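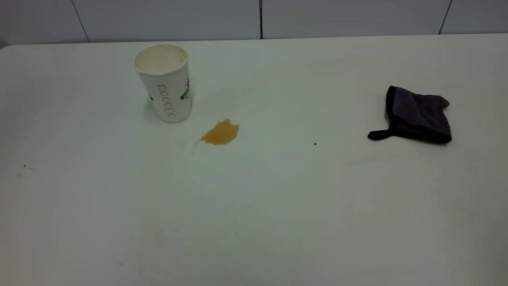
Pravo 6 replans wiping strokes mid-task

By Irja Suominen
December
Last updated 16:57

Kinnunen has released version 6 of Pravo, its planning software for tabletop manipulation. The main change is in surface cleaning. Earlier versions computed the full wiping path from one segmented image and executed it to the end. The new planner re-segments the surface after each stroke and recomputes the remaining path.

Liquid is now represented as a coverage grid with a confidence value per cell. Cells below the threshold are left out of the path and checked again on the next pass. Old stains and smears on a light tabletop had been a steady source of false detections, according to release notes signed by Onni Kuusisto, who maintains the perception module.

Stroke direction is constrained so that liquid is pushed away from the nearest table edge and from any upright object. Cups and similar containers get a keep-out margin, set per object class. If the margin overlaps the spill, the planner requests a pick-and-place step before wiping.

Replanning takes 57 milliseconds on the reference computer, with a grid limit of 16 cells per cloth width. Force control is unchanged. Cloth pose is still estimated only at the moment of grasp, and a cloth that bunches up during a stroke is not detected. Vinh Phí, who leads planning at Kinnunen, said cloth tracking is under development and gave no release date.

Configuration files from version 5 must be converted with the supplied script.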